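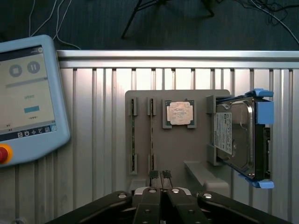 Teaching a pick for the disassembly task takes most new members of the Raltstead robotics club two evenings. Do the memory first. The two sticks stand upright side by side in their printed clips, and the right one is the easier start, with its lower end directly above the fingertips once the arm is in the approach position. Leave the processor and the hard drive for later.

Before you start
Load the program called Salier and save a copy under your own name. Set the speed to 5 percent. Keep the pendant where you can reach the red stop button without leaning over the arm.

Teaching the pick
1. Jog to the approach point and save it.
2. Open the fingers to 43 mm.
3. Move straight in toward the board until the pads are on both sides of the stick. Use small steps for this part.
4. Close slowly. If the stick leans to one side, open again and shift the wrist before you save anything.
5. Save the grip point, then teach a pull straight away from the board. Do not twist, or the clips will crack.
6. Run the whole path at 5 percent with one hand on the pendant.

If the grip slips, check the height first. Gripping too close to the end of the stick is the usual mistake.

Spare clips are in the Petersen drawer. Cosmin Bogdan prints new ones in August, so tell him if you use the last pair. Octavian Moldovan signs off each program before it runs at full speed.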